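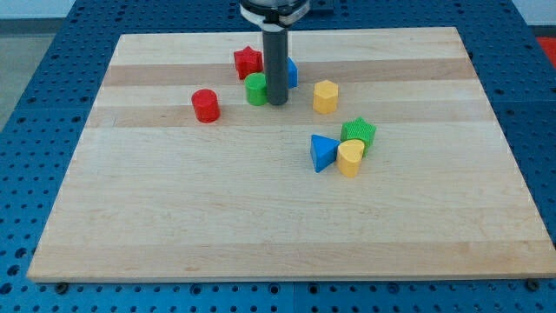 The maple-like board on the blue table, with the plastic blocks on it.

January 17, 2024

I promised in my last post that I would write more about wood, so this one is about the board. If you are here only for the bread recipes, please come back next week.

I have liked glued boards since I was a boy. My uncle had one in his kitchen in Drovness, and I used to follow the strips with my finger while the coffee was boiling. When you look at such a board for a long time you begin to see that every strip was a different piece of tree. One is nearly white, the next is a little brown, and then comes one with a small knot. The person who glued them had to decide which goes beside which, and I always wonder how long he was thinking.

On this one the darker bands came together in the upper half, and the lower half is quite plain and creamy. Paavo Turunen, with whom I share the workshop in Plonddale, says he would have spread the dark strips evenly. I disagree with him. I like that the board has a quiet side and a busy side. We have talked about this more than the subject deserves, mostly on the drive home.

I bought it from Kemppainen, the small lumber shop behind the train station. It was in the corner with the offcuts and the price was written on tape. I did not ask what kind of wood it is before I paid, which my wife would say is typical for me. At home I compared it with my old samples and decided that it is maple. The grain is calm and the color is right, and my scraper behaved on it the same way it behaves on other maple. If somebody knows a better test for a beginner, please write it in the comments.

The finishing was slow work. I started with a card scraper and then used sandpaper, and before the last round I wiped the whole surface with a damp cloth so the fibers would stand up. I have read many opinions about this wiping. Some people say it is not necessary with hard wood. I did it anyway, and I gave it one night to dry. After that I put on 4 thin coats of oil from Nerkus and rubbed each one with an old cotton shirt. I must warn about the shirt: hang such rags outside or put them in water, because they can heat up by themselves and start a fire.

I wrote my hours in a notebook, as I do with all projects, but I lost the page for the first weekend. So I can't say how long it took in total.

Now about the blocks. They are plastic, in several colors, and the sides are finely ribbed, so they are pleasant in the hand. My daughter asked why I don't make wooden ones, when I am so proud of the board. It is a fair question. I did try two years ago, with birch, and I made a triangle and a very bad star. The points of the star broke when I sanded them. I still have it in a drawer. Against the pale wood the plastic colors look fresh, and I have stopped feeling bad about it.

One thing I would do differently is the front edge. I would like to round it a little more, with a small plane first and only then paper. Paavo has a good block plane and I will ask him for it when he is finished with his door.

Next time I will write about the birch stool, which has been without its fourth leg since summer.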